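January, evening

Boiler log first. Pressure at 6:40 was 1.1 bar cold, down from 1.4 at the last top-up. No damp at any of the radiator valves, so I now suspect the expansion vessel. The Schrader valve on it gave a little water when I pressed the pin, and that normally means the diaphragm has failed. Ordered a replacement vessel from Atanasov. They quote a week.

Continued with the hard water problem in the meantime. The test strips were useless (everything came out the same purple), so I went over to the drop titration kit. Kitchen cold tap, three runs, all within one drop of each other. Conductivity on the Zemon meter was 826 microsiemens at the kitchen and 700 at the outside tap, and I can't account for the gap. Both should be on the same main. Possibilities: the softener bypass is partly open and sodium is getting into one branch, or the meter drifted between readings. I calibrated before the first and not before the second. Repeat tomorrow with fresh standard.

Softener settings, for the record. Regeneration was set to every 4000 liters by whoever installed it. I have dropped this to 2000 until I know what the resin is doing. Salt use will go up. Brine tank level marked on the inside with tape, date beside it. There was a crust bridging the salt about a hand's width above the water, and I broke it up with a broom handle. A bridge like that would explain weak brine by itself, so changing the interval on the same day was poor method. Left it changed anyway.

Efa Skyrme called at lunch about the Hunura house. Same water company, same scale on the shower head, but no softener. She descales with citric acid every month and says the kettle element still lasts only two years. I told her to check the flow restrictor before blaming the head. She will send me her tap reading if she can find the meter I lent her. She also wants the Vustby manual back, which I thought I had returned.

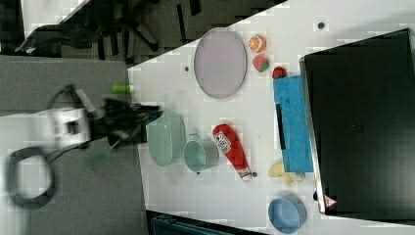
Oval plate, white tabletop.

Plates came out of the dishwasher with film again on the second load. Rinse aid dose raised from 3 to 4. Film wiped off with vinegar, so it is scale and not etching – good. The glasses were worse than the plates, the cutlery fine.

To do: standard solution, bypass valve, photograph the resin tank label. Look for the manual in the garage. Boiler again at 10:15, 1.0 bar.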